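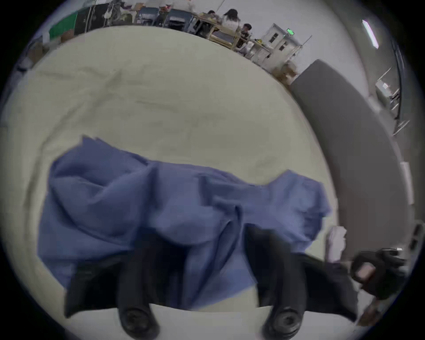
House rules for laundry practice with a hand-held gripper

Filed under: Workshop, Fabrics, Things We Have Learned the Slow Way

Cloth has no respect for anyone. A mug stays the shape it was when you picked it up. A blue cloth bunched up on a pale sheet has a new shape every time you look at it, and it will pick the least helpful one. These are the rules we use at the Bukside workshop when somebody is working fabric with a gripper in the hand, so that the recordings are some use to whoever has to teach a machine with them afterwards. Most began as arguments.

Before you start

Clear the surface. Then clear it again, this time including your phone. Anything the size of a biscuit will end up inside a fold, and you will find it when the fingers close on it.

Smooth the base sheet, but don't iron it. Real beds have creases. We had a spell of pulling the cover tight as a drum before every go, and the Clunon arm learned to fold beautifully on a surface that exists in no home in Britain.

Check the fasteners on both fingers. Finger tight is not tight. Use the small driver on the hook, and put the small driver back on the hook.

Wipe the rubber with a damp cloth and let it dry. Lint builds up along the inner faces and they start to slide, and you will blame the cloth, then the gripper, then yourself, in that order.

Take off rings and bracelets. If you wear gloves, wear ones that fit. A baggy fingertip gets nipped sooner or later, and the accident book asks for a diagram.

Picking up

Go in low and slow, and take a proper fold between the fingers. A pinch of one layer by its very edge looks elegant and drops off halfway across the bed.

Lift a little, wait, then lift the rest. The wait only needs to be long enough to see whether the cloth is coming with you or thinking about it.

Don't stab. The sheet underneath is on your side.

If you've caught the cover as well as the cloth, open the fingers and begin the pick again. Shaking it loose is tempting, quick and no good to anybody.

The other hand

Agree before you start whether the free hand is allowed to help. Either answer is fine. Changing your mind in the middle of a fold is the trouble, and everyone does it – usually with the thumb, usually while swearing they haven't.

When helping is allowed, hold still while the gripper moves, and keep your knuckles out from between the fingers.

Mistakes

Leave them in. A dropped corner followed by a decent recovery is worth keeping, and the Randdale crew would cheerfully swap a week of perfect folds for one good fumble. Mark it as a drop in the log and carry on.

Stop altogether if the cloth goes on the floor. Floor cloths go in the wash bag, however clean you believe the floor to be.

No performing, please. A fold done with a flourish has to be thrown out, flourish and all.

People nearby

Tell whoever else is in the room before you begin. They may carry on with whatever they're doing, but they should know, and anyone who would sooner not be recorded gets to say so without giving a reason. If they say so, move or wait.

Keep post, payslips and screens out of sight. The same goes for the birthday card that's going round.

Breaks

Work for 30 minutes, then put the gripper down for 5. This is the rule people skip, and they are the same people who can't open a jar by Thursday.

Swap hands if you can. If your left hand is as hopeless as mine, swap jobs.

The log

Write down the cloth, the surface, which hand held the gripper and whether the other one helped. "Blue thing, bed" has been submitted. It has also been sent back.

Note when you change cloths. We like 2 fabrics to a session, a thin one and a thick one, so nobody's wrist gets too used to either. The Devadiga set runs to 2000 folds, and a depressing share of them are of one tea towel, now nearly transparent.

Putting away

Fingers open, gripper on its stand, battery on charge. Cloths in the basket, crumpled. They'll only be crumpled again tomorrow, and folding them by hand at this point feels like showing off.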